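3 min read · 96 shares

Section 4. Setting up your Jirkside label printer

Now that the printer is out of its box, take your time with the next part, and do read it through once before you start!

1. Lift the lid and drop in a roll of 100 labels, shiny side up.
2. Pull the first label out past the tear bar and close the lid until it clicks.
3. Hold the feed button until the light turns green.

Note: a roll from an older printer will usually fit too.

Caution: the print head gets hot, so let it cool before cleaning.

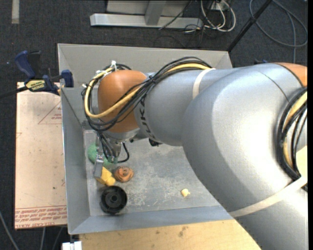
Malathi Mathew wrote in that her light stayed red until she pulled the roll out and started over from step 1.

67 comments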